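Hanane Zaki does not think grasp success is a very useful number. "It tells you the fabric left the table," she says. "It says nothing about whether you had hold of one layer or three, and for most textile jobs the layer is the job."

Zaki leads the contact group at Grotbridge, where for the past two years the team has been working on a method for deciding, partway through a grasp, whether the fingers of a robot hand should carry on closing. The method is called Dredska. A report on it was released internally in September and a longer version is being prepared for submission. We spoke to her on January 10, 2020, mostly about what the wrist camera contributes and what it does not.

The usual approach to picking up cloth, she explains, is to plan from an overhead depth image, choose a fold or a raised point, and send the hand there with a fixed closing profile. This works on a single towel laid flat on a contrasting surface. It works less well on thick or quilted material, where the overhead view gives a height but no idea of how the layers are arranged under it.

"With a quilted piece you get ridges everywhere," Zaki says. "The planner likes ridges. It will pick a stitched seam every time if you let it, and a seam is a poor place to pinch. It is stiff along one direction and slips along the other."

Dredska splits the grasp into two stages. In the first, the hand moves to a coarse target from the overhead planner and presses lightly into the fabric with the fingers part open. In the second, a small network takes a short run of wrist images together with the motor currents of the fingers and returns one of 4 outputs: close, shift, withdraw, or press further. The hand acts on the output and the loop runs again, up to a limit of six passes. If it has not returned "close" by then, the attempt is abandoned and scored as a refusal.

The refusal category was a matter of some argument within the group. Earlier versions had none, and every attempt ended in a grasp of some kind. Zaki's view is that a refusal costs a few seconds and a wrong grasp can cost a good deal more, depending on what comes next in the line. "If you are feeding a folding station, two layers going in as one is a stoppage. I would take the refusal."

The evaluation set holds 424 attempts on 13 textile items, covering heavy garments, padded covers, felted material and thin cotton. Each attempt was labelled by hand from the recording, with the labeller working without sight of the network's output. Labels gave the number of layers held, where this could be established, and whether the fingers had crossed a seam. Attempts where the layer count could not be agreed were kept in the set and reported separately.

She is cautious about the outcome. The two-stage method held the intended number of layers more often than the fixed profile on every heavy item. On thin cotton there was no difference worth reporting, and on one of the felted pieces the network refused so often that the comparison means little. "That piece is dark and has almost no texture the camera can use," she says. "The currents alone were not enough. We should have expected it."

An ablation was run with the wrist images removed and the currents kept, and another the other way round. Removing the images did more damage. The group had assumed the opposite, and the finger drive had been chosen partly for the quality of its current signal.

Much of the difficulty lies in what a camera mounted that close can see. The fingers are always in view and fabric often covers part of them. The background is whatever lies beyond the table edge.
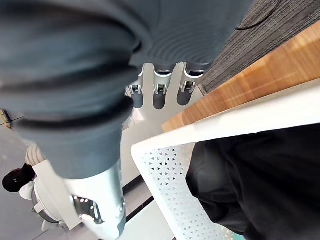 *Wrist camera view with the fingers at the grey ribbed fabric. The leftmost finger joint is partly hidden by the material.*

Zaki regards the hidden joint as information. "People mask the fingers out before training. We tried it, using the Plidano segmentation tools, and it made things worse. How much of each finger you can see is a fair guide to how deep you are." The final network takes the unmasked image, cropped only slightly and reduced in size.

Reflections remain a problem. The finger joints have a polished finish and pick up the room lighting, and the network was found to be sensitive to highlights on the metal when the arm was turned. Varying the brightness during training reduced the effect but did not remove it. A matt coating has been suggested. Zaki is reluctant, as it would make the existing recordings harder to reuse.

The next piece of work, under the name Ezzat, replaces the fixed limit on passes with a learned stopping rule. It will also add a fabric the network has not met in training, to be chosen by someone outside the group. No results are available yet. Asked whether the method would carry over to a different hand, she says the structure should and the weights will not.

"You would need to record again," she says. "Fewer attempts than we took, I think, but I have not tested that, so please put it down as an opinion."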